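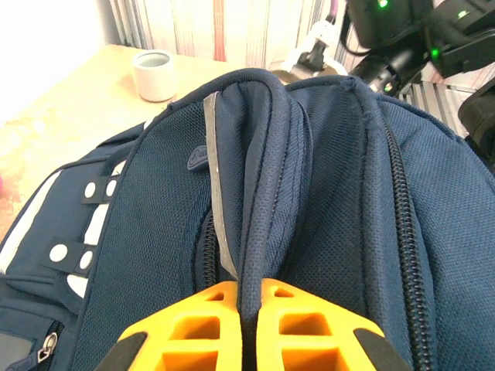

Wrist cam view, both orange fingers on the carry handle

murdo_p
Right, backpack task is properly under way for the club! For anyone who missed the last thread, our team (Tikden, the Tuesday lot) picked "take hold of a school bag by its top handle and move it across the table" for the showcase in May. I thought it would be the easy one. Ha. The handle is thick and rounded, the bag is navy, the zips are black, and our detector keeps wanting to go for one of the zips instead.

Plan so far is to collect 200 runs by hand, train on those, then keep 25 more back for testing, so 225 in total. Joelle has drawn up a sheet so we can log each one. Any thoughts before we do the lot?

Posted Tuesday, December 9, 2025

raghda_h
Love this!! The lattice fingers look great against the dark fabric, you can see exactly where they meet the handle. Did you print the new ones with the bigger squares or are these still the first set?

murdo_p
First set. The second set is on the printer at the moment, slightly softer filament, same orange (we have a lot of orange).

kamil_r
I'd stop and think before you record 200 of anything. If every run has the bag facing the same way, the model will learn where the bag goes and not much about handles. We did precisely that last year with the Mudenar kettle project. It was brilliant until somebody turned the kettle round.

raghda_h
But they have to start somewhere, Kamil. Get it working one way round first, then turn the bag. Otherwise you're debugging the grip and the vision at once and you can't tell which is being daft.

kamil_r
Fine for 5 runs. Not for 200.

joelle_c
Sheet person here. There's a column for bag angle and another for what's inside the bag, so we were always going to vary it, Murdo just didn't say so :) My worry is the weight. An empty bag sags and the handle flops over, a bag with books in it stands up nicely. Those feel like 2 different tasks to me.

murdo_p
Sorry, yes, what Joelle said. I got carried away.

On the weight thing, I'd keep it as one task and mix them up. A real school bag is never the same twice!

raghda_b
Hi all, other Raghda, from the Nomura team. We've been doing soft things too (jumpers, mostly) and I agree with Joelle more than Murdo. Mixing them from day one made our training curve look like a hedge. Splitting them helped a lot, then we joined the data back together at the end.

Also, have you thought about that grey reflective strip next to the handle? Ours went wrong every time something shiny caught the window. Might be worth doing a few runs with the curtain open and a few with it shut.

murdo_p
Ooh, good one. The strip runs right alongside the handle down to the left finger, so if it flares up that's the worst possible spot. Adding a lighting column. Joelle, please don't be cross.

joelle_c
Already added. It's called "glare y/n".

kamil_r
Still think you should crop the picture before training. There's half a room behind that bag – curtain, cup, the other arm hardware – and none of it helps you find a handle.

raghda_h
Disagree! Leave it in and move things about between runs. Crop it and the first time someone puts a lunchbox down next to the bag it'll fall to bits.

kamil_r
We could both be right. Train it both ways, same runs, and compare. Costs you one evening.

murdo_p
I'm up for that. I'll ask the Delau lot if we can use their computer overnight, ours would still be chugging away at Easter. Will post the first few results in here, good or bad.

raghda_b
Please post the bad ones as well, they're the fun bit. And what grip force are you using? We ended up much lower than we started.

murdo_p
Need to check the config, will reply when I'm back in the workshop.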